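Ticket 3000 – Mixed items in returns bin
Opened by: Areeba Magsi
Status: Open

20th April. Front gray bin at the Waltberg bench holds bath items and toys together. The packing list has brushes and tableware only. Please check before anything is relabeled.
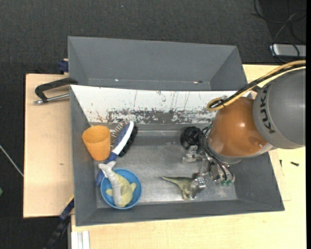 Front bin: cup, bowl, two brushes, plush fish, toy dinosaur.

Reply from Kaja Lūse: The fish and dinosaur are on list 17, so I think two lists were merged. Cup and bowl stay on this one. I've asked Plandis for a corrected copy – leave the bin as it is until then.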